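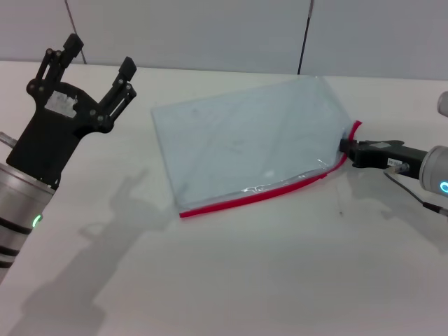

Reading time: 3 min

Search Fleltside Kids
Type a word, then press Go

How Does a Zip Bag Zip?

Grab a zip bag from the kitchen drawer (ask first!) and run your finger slowly along the top. Feel those bumpy lines? They are the cleverest part of the whole bag, and we're going to find out how they work.

Two shapes that fit together

A zip bag has no metal teeth like the zipper on your jacket. It has a long, skinny ridge on one side and a long, skinny groove on the other. The ridge has a fat little head, a bit like a mushroom. The groove has a narrow opening with more room inside.

When you pinch them together, the groove bends open just enough for the head to pop in. Then the plastic springs back and hugs it tight. Snap! You can hear it and feel it, all the way across.

The plastic has to be bendy for this to work. If it were as stiff as a ruler, the ridge would never squeeze in. If it were as floppy as a wet noodle, it would fall right back out!

Why are some of them colored?

The rest of the bag is see-through, so a clear seal is really hard to spot. A bright red strip shows you right where to pinch, even when the bag is lying flat on a white table. Some bags have two colors, one on each side. Blue and yellow make green when they're closed, so you can check the whole seal with one quick look.

Flat and slippery

An empty bag can be surprisingly tricky to open. The two sides lie so close together that hardly any air gets between them, and they cling. Try rubbing the sides between your thumb and finger so they slide apart. A wrinkled bag is often easier, because the creases leave little gaps where air can sneak in.

Try it: the puffy pillow test

You will need one zip bag and a sink.

1. Open the bag and swish it through the air to fill it up.
2. Pinch it shut fast, from one corner to the other.
3. Push it under the water and squeeze gently.

Do you see bubbles? Follow them! They'll lead you to the spot where the ridge hasn't popped into its groove. Press there and test again. Bindu Mathew's class tried this in October and found that most of their leaks were hiding right in the corners.

When you've finished, turn the bag inside out and let it dry. It can hold crayons, puzzle pieces or your best shells next. Keep plastic bags away from babies and pets, and never put one over your face or head.

Words by Gumaro Trujillo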